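How to clean a gas hob properly, from burners to glass of the hood

by Janaka Wickramasinghe

I have cooked on gas for most of my life, and for many years I cleaned the hob in the wrong way. I wiped the top with a wet sponge, I was satisfied, and after some months the flame became yellow and one burner did not light any more. The repair man came, took off the burner cap, blew on it, and asked me for money. After this I decided to learn.

The method on this page takes one evening if the hob is very dirty, and 20 minutes if you do it regularly. It is for the usual gas hob that is built into the worktop. If you have a free-standing cooker, steps 1 to 6 are the same, but please read also the manual for the part about the oven.

What you need

Two soft cloths and one old towel
Washing-up liquid
Bicarbonate of soda (the cheap one from the baking shelf is fine)
White vinegar
A nylon brush, an old toothbrush is good
A sewing needle or a thin straight wire
A plastic scraper
A washing-up bowl large enough for one pan support

Do not use steel wool. It takes off the enamel, and on an aluminium burner it leaves scratches where the fat will sit next time. I also do not use oven cleaner on the hob. It is too strong for the aluminium parts and it makes them grey and dull, and this colour does not come back.

Before you start

Turn all the knobs to off and wait until everything is cold. Check the supports with the back of your hand before you lift them, as cast iron stays hot much longer than the glass or the steel around it. If your hob has electric ignition, switch it off at the wall or at the fuse box. Some people close the gas tap as well. I do it when I will remove the knobs, and for a simple clean I leave it.

If you smell gas at this moment, stop. Do not clean, do not touch any switches, open the window, close the gas tap and call the emergency number of your gas supplier.

It is also good to clear the worktop on both sides of the hob. You will need a place to put the wet parts, and they drip more than one expects. Spread the old towel there. 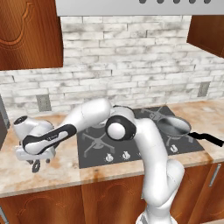 Step 1. Lift off the pan supports

Lift each support straight up. Do not slide it, because the little rubber feet under the iron can come off and roll somewhere. Look at how the supports are placed before you move them. On many hobs the left one and the right one look the same but they are not, and if you exchange them they will rock a little under the pan. I make a small mark with chalk on the underside.

Put them in the bowl with hot water and a good amount of washing-up liquid. They should stay for half an hour. If the bowl is too small for the whole support, turn it after half of the time.

Step 2. Take off the caps and the burner heads

The cap is the flat round lid on the top. Under it is the burner head, the ring with the small slots where the flame comes out. Both are only resting in their place and you can lift them with your fingers. If a cap is stuck, some sugar or milk has boiled over and made a glue. Put a cloth with hot water on it for ten minutes and try again. Please do not use a screwdriver as a lever. I have done this, and the edge of my small burner has a notch until today.

Put the parts on the towel in the same order as they are on the hob. The big ones are easy to recognise, but the two middle ones are often very similar.

Step 3. Cover the gas openings

When the heads are off, you see in the middle of each place a small brass piece with a tiny hole. This is the jet. Water and cleaning paste must not go in. I cover each one with a small piece of aluminium foil, pressed down lightly. Count how many pieces you have put, and take away the same number afterwards.

Near each jet there is a white ceramic pin, which makes the spark. It breaks easily. Wipe it with a dry cloth only.

Step 4. Clean the surface

For a surface of stainless steel, wipe always in the direction of the grain. Begin with warm water and washing-up liquid. For the brown spots which remain, mix three spoons of bicarbonate with one spoon of water, so that it becomes a paste, and leave it on the spots for 15 minutes. Then wipe it with a damp cloth. You will need to rinse the cloth many times, as the bicarbonate leaves a white film.

For glass, the paste is also good. Use the plastic scraper held flat, with no force. For black enamel, I use less paste and more patience. The dark surfaces have one problem, they hide the fat very well by day. Look at the hob from the side in the evening with the lamp on, and you will see every place that you have forgotten.

The wall behind the hob takes fat also, especially behind the burner where you fry. It is better to do it now, before the clean parts come back.

Step 5. Clean the burner heads and caps

Wash the heads in fresh soapy water with the toothbrush. Brush along the slots from inside to outside. If a slot is closed, open it with the needle, but do not make it bigger. A toothpick seems a good idea, but the point breaks and stays inside, and then you have a new problem.

The enamel caps can stay in hot water for some time. For the aluminium heads a few minutes are enough. Never put the aluminium heads in the dishwasher. The seller of my first hob told me it was allowed, and they came out almost black.

Vinegar is useful for the white marks of hard water on the caps. Wipe it on, wait two minutes, rinse. Do not mix vinegar and bicarbonate in one bowl. It makes a lot of foam and looks very powerful, but the two things cancel each other, and what you have is mostly salty water.

Step 6. Dry everything

This is the step where most people are too quick. A burner head which is wet inside will click and click and not light, or it lights on one side only. Shake the water out, dry with a cloth, and leave the heads upside down on the towel for at least one hour. In winter I put them on the radiator.

Now return to the pan supports. The fat should be soft and the brush will take it off. Dry them immediately, cast iron can start to rust in one night if the coating is damaged. If you see bare iron, rub in one drop of cooking oil with kitchen paper.

Step 7. Put the parts back and test

Remove the foil pieces. Set each head so that its small notch or hole goes over the ceramic pin, then put the cap. It must lie flat. Push it gently with one finger, and if it moves up and down, it is not in the right position.

Open the gas tap if you have closed it, switch on the electricity, and light the burners one by one. The flame should be blue and the same height all around. A little orange in the first minute can be from dust or a rest of water. If the flame stays yellow after you have dried the head and placed it again, do not use this burner and ask a registered gas engineer to look at it.
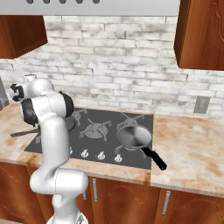 Dark grey gas hob set into the worktop. On this type the fat is easiest to find by evening light.

How often to do it

I wipe the surface every day after cooking, when it is cold. The supports and caps I wash every second week, and the heads once a month. My neighbour Debashish Liyanage fries fish nearly every day, and he must do the heads each week. It depends on what you cook. Rice, milk and jam are the worst for the slots, frying is the worst for the wall and the hood.

The filter of the hood

If you have done everything else, do also the filter. The metal ones usually come out with a small spring handle. Lay it flat in the sink, cover it with very hot water, put two spoons of bicarbonate and a little washing-up liquid, and leave it until the water is only warm. The water will be yellow. Rinse it from the back side, dry it standing up, and put it back only when there is no drop in the mesh. Charcoal filters cannot be washed in most hoods, they have to be changed. If your hood has a glass edge, wipe it at the end with vinegar and water, half and half.

Questions I have received

Can I use lemon in place of vinegar? Yes, it does the same and smells nicer, but it costs more. Rinse well, the juice is a little sticky.

My knobs are greasy underneath. Can I pull them off? On most hobs yes, straight towards you, or straight up if they are on the top. Wash them with soap and do not leave them in the water for long, otherwise the printed signs become pale. Never spray any liquid in the opening where the knob was. Use a cloth which is nearly dry.

One burner clicks all the time, even when it is off. Usually there is water under the knob or near the pin. Switch off at the wall, wait one night, and try it again in the morning. If it still clicks, it can be the switch, and this is a work for the engineer.

Is the foil around the burners a good idea? I mean the ready-made covers which you leave there while cooking. I do not recommend them. They can disturb the air for the flame, and the fat goes under them anyway.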